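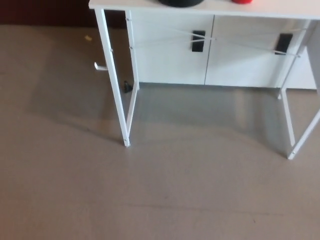

Pre-power checklist, home robot build (I call it Tistari)
September round, with my comments

I run through this before every session where the arm gets mains power. It started life as the Drosia workshop sheet and I've crossed out the bits that only make sense with a pillar drill.

1. Desk bolts tight – OK
Went round all the bolt heads on the white frame with a hex key. One took a quarter turn, so I've put a dab of paint on it to see if it creeps.

2. Cross-braces at the back – OK
No rattle when I shove the top sideways. Before I fitted these properly the whole desk swayed every time the shoulder joint stopped, and I wasted an entire evening blaming the software!

3. Desk feet flat – OK
All down. No packing needed.

4. Side hook clear – OK
Nothing to hang on it while the arm is live, headphones included. (I know. It's such a handy hook.)

5. Floor clear – NEEDS DOING
Small dark bit by the rear leg, next to the cabinet. Might be a clip or the end of something, so pick it up and find out before sweeping. There's a tiny yellowish scrap further back as well. The base rolls over most things but a bit of plastic under a wheel throws the odometry right out.

6. Cabinet doors shut – OK
Both closed. Spares and the charger live in there, and I like a door between them and me when a battery's on charge.

7. Stop button – OK
Pressed it twice with the motors turning at low speed. Cut out both times. Reset needs a proper twist, a bit stiff.

8. Battery – OK
The 3000 mAh pack, no swelling, leads not nicked. Cycle sheet is up to date.

9. Speed limit in the config – FIXED
Somebody (me) had left it at 1798 after the last test. Back to 800 now, and I restarted the controller to be sure it took.

10. Gripper cable strain relief – WATCH
The Toivonen clamp is holding but the sleeve looks tired. Prandari sell a longer one, so I'll order two.

11. Extinguisher within reach – OK
By the door, needle in the green.

Still to do before power on: item 5. Item 10 can wait until the new sleeves come, as long as I keep off the full wrist rotation.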